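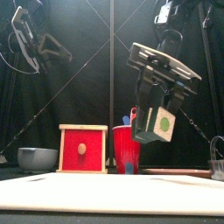 # Tremgate Tidy: data card

We use cookies to remember your display settings. Accept | Manage

Tremgate Tidy is a set of two-arm tabletop recordings built to ask one plain question: can a machine clear up a kitchen counter or a workbench yet? Our short answer is "parts of it, and more than we expected!" The long answer is below, with the failures left in.

## What's in it

- 154 episodes, each one a single attempt at a single chore
- Video from one fixed camera, plus joint positions and gripper state for both arms
- A one-sentence instruction per episode, typed by the operator before starting
- A pass/fail mark and a free-text note

Everything was recorded at the Skarmont workshop in June, on one bench with a black curtain behind it. Operators were Siriporn Boonyarit and Dwayne Kincaid. Yusri Krishnan wrote the logging code and Ilaria Messina checked the labels.

## The chores

There are four task families:

1. **pick-place**: lift a small object and put it down somewhere named in the instruction
2. **drawer**: pull a small drawer open by its knob, or push it shut
3. **cup**: take utensils out of a cup or put them back
4. **bowl**: move things into or out of a bowl

The props are ordinary on purpose. The red drawer box has a round wooden knob, the red cup holds utensils, and the foam cube has a green dot on one face. The dot makes it much easier to tell on video whether the cube has turned in the fingers, and we'd recommend it to anyone setting up something similar.

## So can they do chores?

Foam is wonderful. It squashes a little, it forgives a crooked approach, and a policy trained on the pick-place family got good at it fast. We ran 50 trials with fresh starting positions and watched nearly all of them with silly grins.

Utensils are another story. Two handles leaning in the same cup touch each other, so pulling one tends to drag the other (and sometimes the cup comes along for the ride). A person sorts this out by feel without thinking. Our grippers have no touch sensing, and the camera loses sight of whatever is below the rim. Of 24 utensil trials, the ones that passed were mostly those where the handles happened to lean apart.

The drawer sits in between. Opening works well when the gripper meets the knob straight on. If it comes in at an angle, the whole box slides. Siriporn's trick of steadying the box with the second arm is in the later episodes, and it is our favorite thing in the set.

Would we let it loose on a real kitchen? No. Would we let it put blocks away on a shop bench while we eat lunch? We'd like to try.

## Known problems

- The view is low, so the inside of the bowl can't be seen. Use the notes field for what ended up in it.
- Arms hide objects at the moment of grasping. Some pass marks were settled from the note alone.
- The instructions mix "cube" and "block" for the same object. We left them as typed.
- One lighting setup, one table. Don't expect a policy trained only on this to work in your house.

## Layout

 tidy/
 episodes/
 labels.csv
 notes.csv
 splits/

Load an episode with `niven.load("tidy", episode=4)`. Niven is our small reader library and it needs nothing beyond numpy. The older Eltus format is still readable but won't get new fields.

## Use

Free for research and teaching. If you train something on it, please send us the bad runs too!

## Comments

**Eilidh Gillies**
Tried the drawer split over the weekend. My policy opens it fine and then can't close it, it pushes on the knob and the box just goes backwards. Is there a split with only the two-arm episodes?

**Yusri Krishnan**
Yes, splits/drawer_both.txt. It's small but it should help with exactly that.

**marlpit**
Does the camera move between episodes?

**Dwayne Kincaid**
No, it stayed put for the whole set.

**Eilidh Gillies**
Two-arm split works much better, thanks. Closing most of the time now. Sending you the misses on Saturday.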